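# About Gringate

We wash, dry, press and hang clothes for households, small guest houses and a few sports clubs.

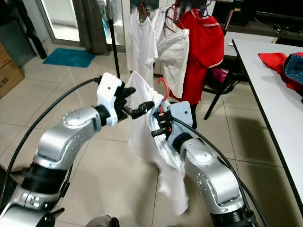
*A white T-shirt and a red hanger, with the clothes rack behind.*

Gringate was started by Imogen Goodall, who had spent years running the linen room of a hotel and wanted a smaller place of her own. She took over the old Reddy dry cleaner's, kept the tiled counter and the bell on the door, and changed nearly everything else. Gopinath Shenoy joined the following September. He looks after the pressing and hanging side, and he wrote most of the working notes our new starters are given.

## What we do

Most of our work is everyday clothing: T-shirts, school shirts, work trousers, dresses and light jackets. We also take bed linen and towels, which are folded and go home in paper parcels. We don't take leather, suede or wedding dresses. For those we can give you the name of a specialist.

Every order gets a numbered tag when it comes in, and the tag stays with it until you collect. Whites are washed apart from colours. If we find a stain we don't think will shift, we ring you before trying anything stronger on it.

## How we hang things

Shirts and T-shirts come back on hangers unless you ask for them folded. A T-shirt goes on from the hem, so the neckline isn't pulled out of shape. We then straighten the shoulders, turn the sleeves the right way out and smooth the front down by hand before it goes on the rack. Knitwear is always folded.

You can keep the hangers or bring them back. We take 5p off your next order for each one returned, and we don't mind what colour they are. Bent ones go for recycling.

## Collection and delivery

The shop is at 114 Zellirora Road, next to the key cutter. There is parking behind the building – come in by the side gate and leave the space nearest the door free for the van.

We deliver on weekday evenings to addresses within 5 miles. Delivery is free on orders over £20. Hanging items travel on a rail in the van under a cotton cover, so please have somewhere ready to put them.

Orders are normally ready in two working days. Bed linen can take three, and we will tell you when you drop it off if we are running behind.

## Genine accounts

Guest houses and clubs can open a Genine account, named after Imogen's first shop cat. You get a monthly bill, a fixed collection day and your own labelled bags. Ask Gopinath for a form at the counter, or ring the shop on extension 556 and leave a message with your name and the best time to call back.

Page last updated 13/10/2020.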